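Member Projects: A Kitchen Rehearsed on Screen

Stostance Shared Workshop, 15 November 2023

The Bevico project occupies one bench and one desktop computer on the upper floor of the Lahtinen building. Its purpose is to build a pair of robot arms with jointed hands, suited to light kitchen tasks, using the tools available to any member of the workshop. The member who leads the project met with the newsletter to discuss the work completed to date, most of which has taken place in simulation.
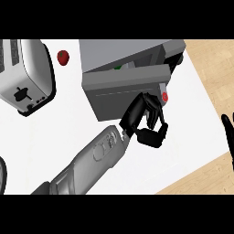
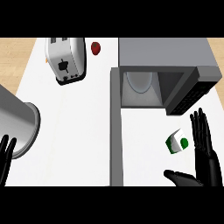
The simulated kitchen used by the Bevico project. First view: a hand at the partly open microwave door. Second view: the right hand held open near a small cube.

The project began in March, when the member applied for bench space with a proposal that contained no simulation at all. The original intention was to cut and assemble one arm, fasten it to a table, and learn from its faults. The workshop's safety review asked how the arm would be tested before it was powered near other people, and the member withdrew the application in order to answer the question properly.

"I had two sentences on testing, and both of them said I would be careful," the member recalled. "The reviewers were polite about it. I went home and started reading about simulators that same evening."

The revised proposal placed the simulated build first and the physical build second. The software environment, which the project calls Pledix, was assembled from freely available components and models that the member drew or adapted. It holds a white counter, a microwave, a toaster and a small number of loose objects, together with both arms. The member described the choice of a kitchen as a practical one.

"A kitchen gives you doors, knobs, and things that roll. I did not have to invent any difficulties. If I had started with blocks on a bare table, I would have spent the summer getting good at blocks."

The microwave door has received more attention than any other part of the model. According to the member, a hinged door is difficult for a hand of this kind because the hand must follow an arc while the arm behind it would prefer to travel in a straight line. Early attempts to plan the motion treated the door as an object to be pulled toward the robot. The fingers slipped off, or the wrist reached the limit of its travel while the door was still nearly closed.

"The hinge decides where your hand goes," the member said. "I wrote that on a piece of tape and stuck it on the monitor. Then I had to go back and move the shoulder of each arm, because from where I had put them neither one could follow the arc to the end."

Moving the shoulders was a change of a few minutes in the software. The member estimated that the same change in metal would have meant a new mounting plate and the loss of the old one. The workshop's records show that the project has so far drawn very little from the shared materials fund, although its use of the desktop computer has been considerable. Two other members asked that long simulation runs be scheduled overnight, and this arrangement is now in place.

Each run is logged by hand in a notebook as well as by the software. The notebook had reached entry 99 on the day of the interview. Many entries consist of a single line. Some record a collision between a finger and the edge of the counter, and several concern small objects pushed out of reach by the hand that was meant to pick them up. The member reads back through the notebook before changing any setting and recommends the habit to others.

"The software log tells me the joint angles. The notebook tells me what I thought I was doing. When those disagree, the notebook is usually wrong, but I still want to know that I thought it."

The question of how many joints each hand should have was settled only recently. The simulated hands are more capable than anything the project can presently afford to build, and the member was candid on this point. A count of the motors on hand gave a total of 16 for both sides of the robot, arms and hands together. The first physical hand will therefore have fingers that close in linked pairs, with a thumb that moves separately. Pledix will be revised to match, and the door and pick-up tasks will be repeated with the simpler design.

"I expect to lose some of what works now," the member said. "I would like to lose it on the computer, where I can see which finger I miss."

Asked about the limits of the method, the member named friction before anything else. Surfaces in the simulation have whatever grip they are assigned, and a real counter with a little flour or grease on it may behave quite differently. Cables are a second concern. The model has none, while the physical arms will need power and signal lines routed past each joint, with enough slack to permit the full range of motion. The member has begun to tape lengths of cord to a cardboard forearm in order to judge how much room they will require — a step that was described as "the least modern part of the project."

There was also some discussion of time. The member works on the project in the evenings and puts the effort spent on the microwave door alone at around 40 hours, spread across the summer. Progress on the bench itself has been slower. One shoulder bracket has been cut and drilled. A second was cut to the wrong drawing, an earlier version with the former shoulder position, and is now used as a weight for holding down paper.

Under the terms of the revised proposal, a physical arm may be powered at the bench only behind a screen, with a stop switch within reach of a second member. The project has accepted these terms and has built the switch box. The screen is still to be made, and the member would welcome help from anyone with experience in bending clear plastic sheet.

Members who wish to see Pledix in operation may ask at the desk on the upper floor. The notebook is kept beside the computer and may be read there, but the member asks that it not be removed from the bench.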